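The accounting profession in Skekmont has a staffing problem, and most of the remedies on offer will make it worse. The local institute wants to cut the supervised training period for auditors from four years to two. The larger firms support this, and so does the ministry. I think all of them are wrong, and I say so as someone who spent 19 years signing audit reports and would have liked more help with them.

The case for the change is easy to state. Last December, 947 candidates registered for the final papers, the lowest number since the current exam was introduced. Young graduates look at the hours, the pay in the early years and the length of the training contract, and they go into banking or software. Shorten the contract, the argument runs, and more of them will stay.

I doubt it. The trainees I talk to do not complain about the length of the contract. They complain about what they do during it. A second-year at a mid-sized firm in Breduvton told me she had worked on 6 client files in a row and had never been allowed to sit in a meeting with a finance director. Her work was matching invoices to ledger entries and chasing bank confirmations. She will finish her contract with very little practice in the one thing an auditor is paid for, which is deciding whether to believe what management says.

Two years of that would be less tedious than four. It would also produce a person with a license and no judgment.

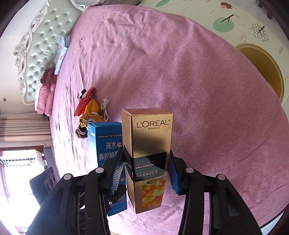 We have already seen what weak judgment costs. When Setiawan, the cold storage group, restated its accounts, the review found that inventory at its largest site had been overstated for three years. The audit team had attended every count. They had ticked the sheets they were handed and left. The most senior person on site in the second year had been in the profession for 14 months. I don't blame that person. I blame the partner who sent a junior alone to a warehouse holding a third of the client's assets, and the budget that made it look like a reasonable thing to do.

Audit budgets are the real subject here, and the institute's paper barely mentions them. Fees for medium-sized companies have hardly moved in a decade, while the standards have grown longer every year. Belmiro Mota, who chaired the audit committee at Grirkska until he retired, once said to me that he could get a lower quote from any firm in town by asking for it twice. He did not mean it as a compliment. A job that needed roughly 170 hours was being priced at two thirds of that, and the hours that disappeared were the experienced ones.

Yusri Liem of the institute's education board has replied to critics by saying that other countries license auditors sooner and their markets have not collapsed. That is true as far as it goes. Several of those countries also restrict what a newly licensed auditor may sign, and inspect small firms far more often than we do. The proposal copies the short contract and leaves out the rest.

There are better places to start. The institute could require firms to log what trainees do as well as how long they do it, and refuse to count hours spent on clerical work past the first year. It could publish the ratio of partner time to total time on every listed audit, so that shareholders can see what they are buying. It could also let companies tender on quality first and open the fee envelope second, as some public bodies here already do.

None of this will fill the desks by next season. Firms will have to turn some clients away, and some companies will pay more than they are used to paying. I would accept both. A client who cannot find an auditor at last year's price has learned something useful about last year's price.

The consultation is still open. Members who object should write in under their own names, and partners should ask their trainees what they did last month before deciding how to vote.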